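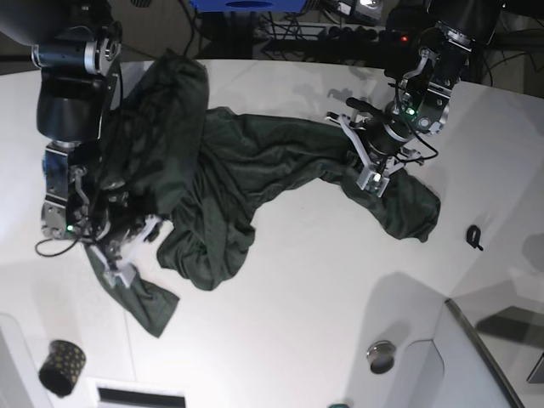 Dark green garment on the white table, still crumpled.

14/09/2019 - dye notebook, Minden bench

Weld over indigo, third go. I am so pleased with this one that I came in on a weekend to write it up properly before I forget what I did.

Background for Genalyn, who missed the last two: we want a deep bottle green on wool from plants only, no overdye with anything out of a packet. Attempt one went olive. Attempt two was lovely when it came out and then patchy once it dried, like a pond with the sun on half of it. I blamed the weld. Tihomir blamed my scouring, and I now think he was right (he may frame this page if he wants).

So this time I scoured the skeins twice. Slow warm-up, neutral soap, left them overnight in the pot with the lid on, then did the whole thing again with fresh water. The second bath still came out yellow! All that grease was sitting in there the last two times, keeping the mordant out.

500 g of wool, the Grirov two-ply, split into 6 skeins. Tied loosely in figure eights, four ties each. Alum at the usual strength from the card on the wall. Left in the mordant for 24 hours and didn't peek, well, peeked once.

Weld first or indigo first? Hrefna has always said blue first and I have always done yellow first out of stubbornness. Did it her way for this batch. Vat was in a good mood - coppery skin on top, clear yellow-green underneath, smelled right. Short dips with a good long airing between. Skeins 1 to 3 had three dips, 4 to 6 had four. I love the moment when they come up and turn from that sour lime color to blue while you stand there holding them. Years of this and I still call people over to look.

Rinsed until clear, a splash of vinegar in the last rinse, then mordant, then weld. Dried weld from the Salazar bag, chopped small, simmered an hour and strained through the old pillowcase. Pinch of chalk in the pot. The chalk makes such a difference, the yellow goes from polite to shouting. Kept it well under a boil after that. Too hot and it drifts to brown.

Results, by the window, dry:
1, 2, 3 - leaf green, bright, very even. Not what we were after but I want a sweater in it.
4, 5 - deep green, properly deep, with a bit of blue in the shadows of the twist. This is the one.
6 - same depth, slightly dull at one end. Tie was too tight, my fault.

Rub test on white cotton: faint blue from 4 and 5, nothing from the others. Needs a longer rinse, or let them rest a week before the final wash like Dexter does with his. Will try both ways on the next lot.

Light test started. Wound a bit of each on card, half under foil, taped in the south window. Please don't move the cards! Will look at them in November.

Honeylyn wants enough of the deep one for the Mitisora blankets. That means the big vat, and I've never kept the big vat happy for more than a couple of days. Ask Hrefna how she feeds hers. More bran?

Still to do: order chalk, wash pillowcase, label skein 6 before it gets mixed in with 4 and 5. Save the weld bath, there's plenty of yellow left in it and I have some gray fleece I'd like to throw in on Monday.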